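July, notebook 3, p. 49

Whiteboard cleaning and marker trial, continued from p. 47. Started 9:15.

Purpose: decide which marker and which cleaner we order for the training room and the two bench boards. Current stock is mixed. Myrtle Boateng wants one part number for each by the end of the month.

Markers on hand: Plesine black (chisel), Lutanine black (bullet). Cleaners: Hervieu spray, Ziltier wipes, plain water as control. Cloths are the blue microfiber from the stores cupboard, washed without softener.

Writing sample is the five times table, 5×1 through 5×10, one line under the other, as agreed last time. It gives repeated digits, straight and curved strokes, and a fixed amount of text per sample. Write at normal speed and do not tidy the lettering. A careful hand lays down more ink and the samples stop being comparable with what people do in a meeting.

Dwell times: 30 minutes and overnight. The 5-minute dwell from the first round is dropped, everything came off with a dry cloth.

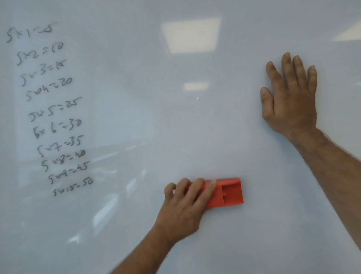 Layout needs fixing before the next round. If the column slants, the cloth path crosses some lines at an angle and others nearly end on, and the lower lines get fewer strokes. Rule a faint vertical guide with a straightedge, or tape a strip of paper down the left side and write against it. Letter height should also be held, top line to bottom line. Small lettering at the end of the column carries less ink than the first few lines and will flatter whatever cleaner reaches it last.

Lighting: gloss boards throw back the ceiling panels and residue cannot be judged inside a reflection. Inspect twice, once from straight in front and once from a step to the left, and log the worse score.

Scores, 0 = clean, 5 = legible after wiping. Six cloth strokes each, same hand.

| Marker | Cleaner | 30 min | Overnight |
|---|---|---|---|
| Plesine | dry cloth | 1 | 3 |
| Plesine | water | 1 | 2 |
| Plesine | Hervieu | 0 | 0 |
| Plesine | Ziltier | 0 | 1 |
| Lutanine | dry cloth | 2 | 4 |
| Lutanine | water | 1 | 3 |
| Lutanine | Hervieu | 0 | 1 |
| Lutanine | Ziltier | 1 | 2 |

Notes on the table:

- Lutanine overnight, dry cloth: the stroke starts hold on longest. Gray ghost of most digits, easy to read from a meter.
- Ziltier leaves a film that shows under the ceiling lights. Writing over the film skips. Rinsing with water fixes it but adds a step.
- Hervieu needs about ten seconds before wiping. Wiped at once it smears.
- Water score for Plesine overnight was 3 on the first attempt. Cloth was already loaded with ink. Repeated with a clean one, 2 entered.

Bottle weights, Hervieu: 514 g at start, 307 g now. That includes the first round and the spill on p. 48, so it is no use as a consumption figure. Start a fresh bottle for the next set and weigh it before and after each board.

Leaning toward Plesine plus Hervieu. One overnight repeat wanted before I pass it to Myrtle, with the guide line in place and lettering at a fixed height. Also to do:

- check whether the bench boards are the same surface as the training room one, they feel rougher
- ask stores for six more cloths
- red and blue markers, same method, if time

Stopped 11:50. Caps on, markers stored flat.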